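Plenbridge art room will open again in spring

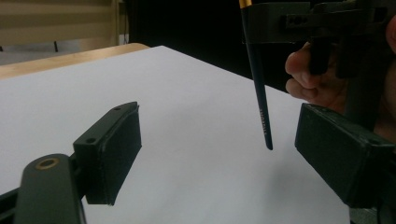

PLENBRIDGE, 15 February 2020 – The art room above the old post office in Plenbridge will open again in April, after it was closed for the whole winter. The heating was broken and the roof had to be repaired on the north side.

Hiba Obeidat, who teaches the painting course, told us that 23 people have already put their names on the list. There is place for 18 in each group, so a second evening group will be made. "Many of them never painted before, and I am very glad for this," she said.

The repairs were paid partly by the town and partly by a sale of pictures in the library, which brought 900 pounds. Paper and brushes are included in the price of the course.
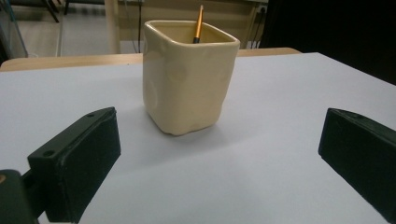

Drawing and clay

Besides painting, the room will offer drawing with pen and a small clay class, led by Chun-hung Yau. He moved to Plenbridge last year and has his own kiln at home. The clay class is for adults only, but children over ten can join the drawing if a parent stays with them.
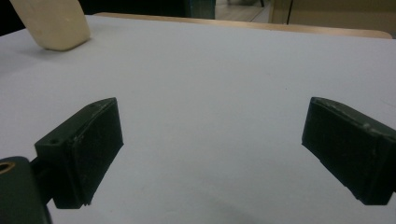
The full course costs 100 pounds and lasts until the summer holidays. Those who receive a pension pay half. Names can be left at the library desk, where there is also a paper with the hours of each class. Parking behind the post office is free after six in the evening.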